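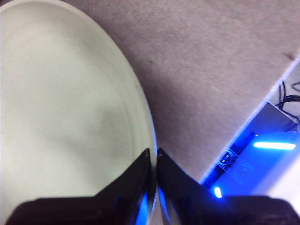 Home Journal Kitchen Archive Contact

Replacing the everyday plates

The household has completed its review of the dinner plates, which began in July after the move from Tonotdale to Estden. The old set had lasted well, but several pieces were chipped and two had been lost in transit. It was therefore decided to buy new ones.

The plates chosen are the large round ones sold by Bemlow. They are very pale, and a plain colour was the main requirement, as the serving bowls are already patterned. A low rim was also preferred – the former plates had a deep one and would not stack under the lower shelf.

Five were ordered in the first instance. Delivery was prompt, although the invoice (no. 874) gave the old address and had to be reissued.

The remaining old plates have been wrapped in newspaper and will go to the charity shop on Hemmin Road. The chipped ones are to be kept for standing under flowerpots.

A further note on side plates will follow when a decision has been reached.

Last updated: 2020-11-10

This site uses cookies. By continuing to browse you accept their use.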